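Folk dance group - programme for the heritage evening

Wadance community board > Events and performances

pollybarn
Our group has been given a slot at the heritage evening in June. Nine groups are on the bill and each gets 6 minutes on the floor, including walking on and off. We normally do a harvest set that runs well over that. Do we cut it down, or pick one dance and do it properly? There's a split in the group and I'd like to hear from people who have done this sort of evening before.

hobnail_446
One dance. We cut a set down for a similar do and lost the slow opening, and all the audience got was a lot of turning. If the slot includes walking on, you have less dancing time than you think.

Marrowfat
I'd go the other way. A heritage evening crowd is there to see variety. Most of them will sit through all nine groups and they like a change of tune. Two short dances with a quick link, same formation, no re-forming of lines.

pollybarn
The trouble with two is the musicians. Our accordion player wants a pause between the tunes and the fiddle doesn't.

Marrowfat
Then have someone speak in the pause. One sentence on where the dance comes from. People ask afterwards anyway.

tansyroot
Please no speaking. Last time I went, every group had a talk and the evening overran so badly that the last two danced to people putting their coats on. Put it in the printed programme.

hobnail_446
Agreed with tansyroot. Does the hall have a programme?

pollybarn
Yes, they want 50 words from each group. They're printing 500 copies. It has to be in by the end of the month, so at least that part is settled whichever way we go.

Which brings me to the other argument, costumes. Half of us have the full regional dress and the other half have a white shirt and a plain skirt or trousers. Do we let everyone wear what they've got?

Cistov
I'd say yes. In the villages people wore what they had. Sunday best for those who owned it and something plainer for the rest. A line where everybody matches is a stage idea, and quite a late one.

Marrowfat
It is a stage, though. From the back of a hall a half-and-half line looks like some people forgot. We put everyone in plain shirts with the same sash and saved the full dress for the food tables, where visitors could come up and look at the embroidery close to.

Cistov
And then the people who spent winters sewing don't get to dance in it. I wouldn't be happy with that.

Marrowfat
Nor were they, at first. But the aprons are heavy and hot, and two of them said they'd sooner dance in the shirt.

tansyroot
Could you put full dress in the front line and plain in the second? We did that with a circle dance as well, alternate people, and it looked intended.

pollybarn
Alternating might work. We have nearly even numbers. I'll put it to them.

Rodevico
Coming in on the timing question. I help with the running order at a different festival and the 6 minutes will be strict. The sound desk fades you out. Time your walk-on in the real shoes, on a hard floor, with the musicians walking too. Groups always time the dance and leave out the walking.

hobnail_446
Do they really fade live musicians?

Rodevico
They turn the microphones down and the compère walks on clapping. Same result.

pollybarn
Right, we had practice last night and it's decided, so an update for those who were kind enough to answer. We're doing one dance, the long-line one, with the slow opening kept in. Walking on and off included, it fits the slot with a little to spare. Costumes will alternate along the line. Two people are still against it but they'll turn up.
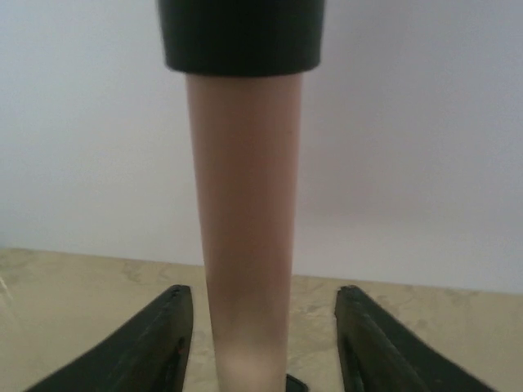 The headscarves are still to sort out. We need them all tied the same way, at the nape and not under the chin, because under the chin they slip when we turn. If anyone has a way of keeping a cotton scarf on smooth hair I'd be glad of it.

tansyroot
Narrow cotton band underneath, pinned on both sides, scarf over that. Don't use a silky one.

Cistov
Where I learned it, under the chin was for married women and at the nape for girls, so somebody in the audience may pull you up on it.

Marrowfat
That differs from one valley to the next. I've been told the exact opposite.

Cistov
Possibly. I'd still put a line in the programme.

pollybarn
I've got 50 words and they're already used up on the harvest. Band and pins it is, thanks tansyroot. We'll try it at the next practice.

Nishimura
Which hall is this in, the one with the sprung floor or the tiled one? We're on the same bill and the letter doesn't say.

pollybarn
The tiled one. Bring the soft soles.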